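Defense Supply Working Group, Bramimville
Minutes of the meeting of March 6, 2023

1. Opening and previous minutes
The chair opened the meeting at 16:00. Quorum was met. The February minutes were approved with one correction: in item 4, "offset credit" should read "offset obligation."

2. National content rule
The secretariat reported on the draft rule for field radio contracts. The ministry's text counts final assembly as national content only if the board-level test is also done in the country. Javoveo asked whether test software licensed from abroad affects the count. The draft is silent on this. The question will be sent to the ministry in writing, with a request for an answer before the comment period closes.

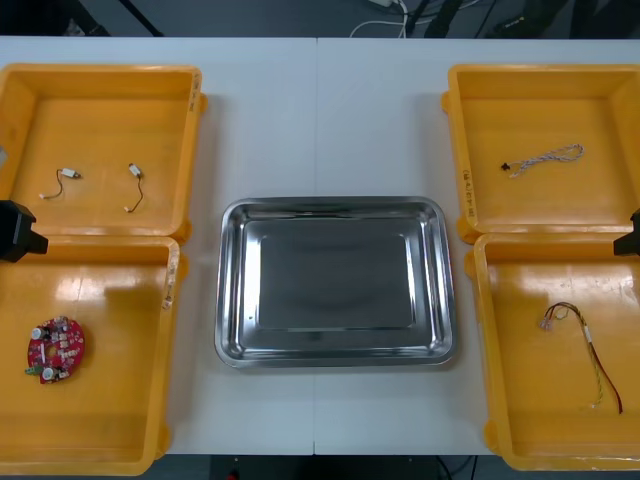 Tonley objected to the record-keeping clause, which requires origin papers for every part regardless of value. The group agreed to propose a lower limit of 27 per line item, in local currency. Dimitriou abstained.

3. Field radio order
Javoveo holds the order for 700 vehicle sets. Delivery is in two lots, the first of 500. The army's acceptance office has moved the vibration test from the end of the lot to the start. Javoveo accepts the change but wants the delivery clock paused while the test units are out of the plant. Left open.

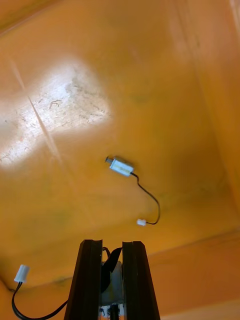

The request for a second test site was not discussed, as the cost note had not been circulated. Carried over.

4. Export licensing
Tonley has two license applications pending for spare parts. Both were returned for missing end-user statements. The licensing office now wants the original signed statement and does not take a scanned copy. Members with open applications should check their files.

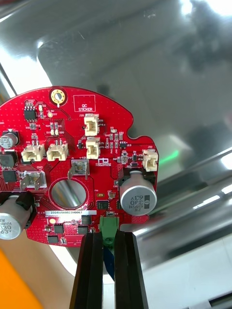

Dimitriou asked that the group press for a fixed review period. Agreed in principle; wording to be prepared by the secretariat. Javoveo noted that a fixed period is of little use if the clock restarts with each query, and asked that the wording cover this.

5. Common cable specification
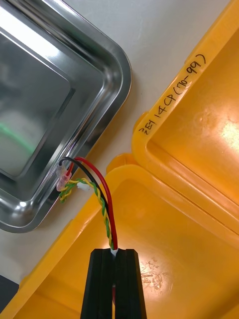 The second draft of the cable specification was tabled by Dimitriou. Comments were limited to section 3 (marking) and section 5 (repair). Tonley asked that section 3 give wire colors by function and not by position in the connector. The bundle with one red wire, one black wire and a twisted yellow and green pair was taken as the reference for the wording, and the pair will be listed as a single entry. Section 5 stands as drafted. Third draft due at the next meeting.

6. Other business
Membership fees for the year are unchanged. The meeting closed at 17:27.

Actions
Secretariat: letter to ministry on test software; wording on review period
Javoveo: cost note for second test site
Dimitriou: third draft, cable specification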